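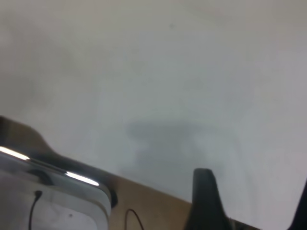
Abb. 1: Diffuser Schatten auf heller, matter Fläche

Licht und Oberfläche, Teil 4: Schatten, Streuung, Körperfarbe
Handout zur Vorlesung, Grundlagen der Innenraumgestaltung
Dozentin: Sewwandi Hettiarachchi

1. Kernschatten und Halbschatten

Eine punktförmige Lichtquelle erzeugt einen scharf begrenzten Schatten. Im Innenraum kommt sie praktisch nicht vor. Leuchten haben eine Ausdehnung, Fenster erst recht, und Decke und Wände werfen zusätzlich Licht zurück. Der Bereich, in den gar kein direktes Licht der Quelle gelangt, heißt Kernschatten. Der Bereich, der nur von einem Teil der Quelle beleuchtet wird, heißt Halbschatten.

Die Breite des Halbschattens lässt sich mit dem Strahlensatz abschätzen:

b = d · a / e

b: Breite des Halbschattens an der Wand
d: Durchmesser der Lichtquelle
a: Abstand Gegenstand – Wand
e: Abstand Lichtquelle – Gegenstand

Rechnung aus der Vorlesung: Leuchte mit 30 cm Durchmesser, Abstand zum Gegenstand 4 m, Abstand des Gegenstands zur Wand 24 cm. Daraus folgt b = 1,8 cm. Bei doppeltem Wandabstand verdoppelt sich auch die Breite. Wird der Halbschatten breiter als der Gegenstand groß ist, verschwindet der Kernschatten ganz, und es bleibt eine graue Zone mit weichem Verlauf.

2. Gerichtete und gestreute Reflexion

Glänzende Flächen reflektieren überwiegend gerichtet (Einfallswinkel gleich Ausfallswinkel). Matte Flächen streuen in alle Richtungen. Das ideale Modell dafür ist der Lambert-Strahler, dessen Leuchtdichte aus jeder Blickrichtung gleich ist. Wandfarben kommen dem Modell je nach Glanzgrad unterschiedlich nahe. Die meisten Gebrauchsgegenstände liegen dazwischen und zeigen auf einer gestreuten Grundhelligkeit einzelne Glanzstellen.

Für die Planung bedeutet das: Streiflicht macht auf matten Wänden Unebenheiten und Ausbesserungen sichtbar, auf glänzenden kommen Spiegelbilder der Leuchten hinzu. Im Bibliotheksprojekt Prosach wurde deshalb die Leuchtenreihe nachträglich von der Wand abgerückt (siehe Planmappe, Blatt Deckenspiegel).
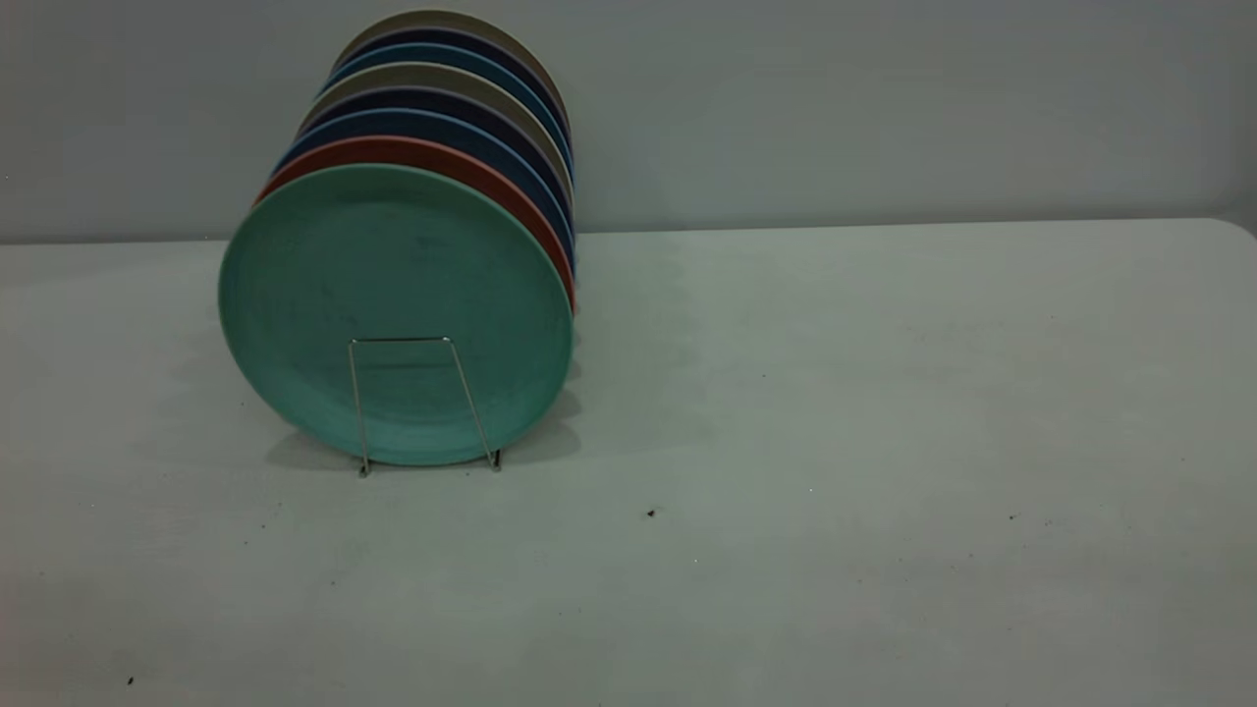 Seite zuletzt geändert: Februar, S. Hettiarachchi

3. Körperfarbe und Lichtfarbe

Die Körperfarbe entsteht durch das, was eine Oberfläche vom auftreffenden Licht nicht absorbiert. Sie ist daher immer an die Beleuchtung gebunden. Ein mintgrüner Teller wirkt unter warmweißem Licht gelblicher als unter Tageslicht, soweit das Auge nicht angepasst ist. Nach einigen Minuten gleicht die chromatische Adaptation einen großen Teil des Unterschieds aus.

Die Musterleuchte von Van Damme im Lichtlabor wurde mit 2.695 Kelvin gemessen und gilt damit als warmweiß. Die Farbtemperatur sagt nichts über die Farbwiedergabe. Zwei Leuchten mit gleicher Farbtemperatur können dieselbe Farbprobe deutlich verschieden erscheinen lassen, wenn ihre Spektren verschieden sind.

Begriffe, die in der Klausur sicher beherrscht werden müssen:
Metamerie
Adaptation
Simultankontrast
Reflexionsgrad

4. Durchscheinende Materialien

Bei transluzenten Materialien dringt Licht ein, wird im Inneren gestreut und tritt an anderer Stelle wieder aus. Kanten und dickere Partien erscheinen oft gesättigter, weil der Weg durch das gefärbte Material länger ist. Transparente Materialien lassen das Licht weitgehend ungestreut durch; man erkennt sie vor allem an Kanten und Glanzlichtern.
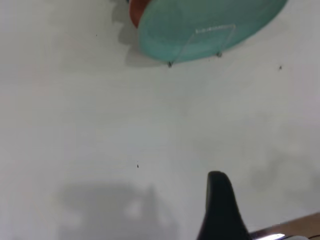 5. Übung zur nächsten Sitzung

Bringen Sie zwei Farbproben aus der Sammlung Iltatine mit, eine matte und eine glänzende. Notieren Sie Leuchtentyp, Abstand und Blickwinkel. Wer keine Proben mehr bekommen hat, nimmt die Karten von Jerkwood aus dem Schrank im Lichtlabor und legt sie danach wieder zurück. Bearbeitungszeit ungefähr 30 Minuten, Abgabe als eine Seite Text mit Skizze.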